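A Saturday at the Zultgate ground

Anyone who follows lower-league football the way I do (too much, says my wife) has a list of grounds they want to see before somebody knocks them down. Zultgate was on mine for years. They finally held an open day on Saturday, December 10, 2022, with no game on, so I drove over with a thermos and my nephew Irulow scarf, the itchy green one, and got there so early the gate was still chained.

The main stand went up in 1957 and it looks it, in a good way! It seats 644, all on benches, and the back row has a pillar smack in front of the halfway line. I sat behind it just to say I had. Our guide was Réka Veres, who ran the women's side for nine seasons and now does pretty much everything on match days except referee. She talks fast and walks faster, and a couple of the older guys gave up on the stairs. 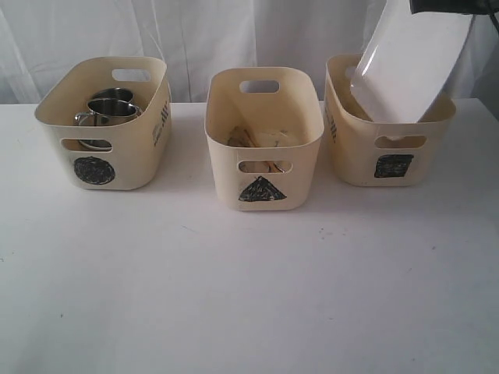
We started in the home dressing room, which is tiny. Eleven pegs, four more screwed in later at a different height, and a tactics board with last week's corner routine still on it. Somebody asked if we should be looking at that and Réka said Skukel had scored from two corners against them anyway, so take a picture if you like. The away room is the same size but colder. She swears the heater has been on order since February.

Then out through the tunnel, five steps and a low beam, and onto the grass. Well, onto the edge of it. The groundskeeper had roped off both goalmouths and was watching us like a hawk. The pitch slopes toward the road end, more than you'd guess from the stand, and the home captain always picks uphill first if he wins the toss. I'd seen them do that at least a dozen times on the stream and never knew why.

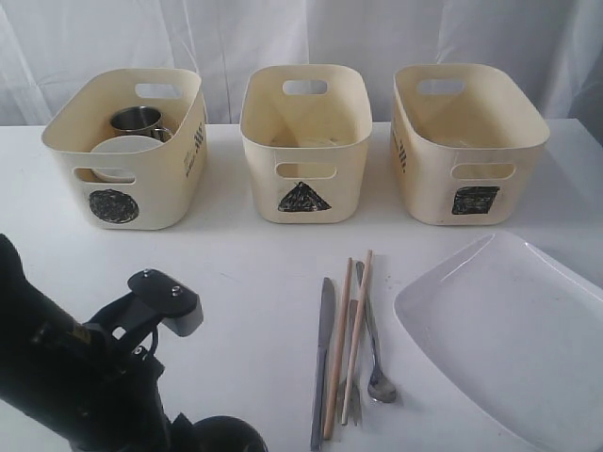
The clubhouse was the best part for me. There's a wall of team photos going back to the early days, and one whole corner for the cup run, when they took Magyar to a replay and lost 2-1 in the mud. The match ball from that night sits in a case, half flat. A man next to me had been there as a kid and told me all about the winning goal, offside by a yard according to him, and then told me again over soup. Good soup, too.

I'd planned on an hour and stayed for three. I came home with an old program, a raffle ticket (number 100, no luck) and a promise to come back for the Skukel game in the spring. If you go, park by the school and walk, since the lane behind the stand gets jammed and I spent twenty minutes backing out of it behind a bread van. The next open day should be in the summer, and Réka says they'll have the floodlight ladder open by then. I'm not going up it.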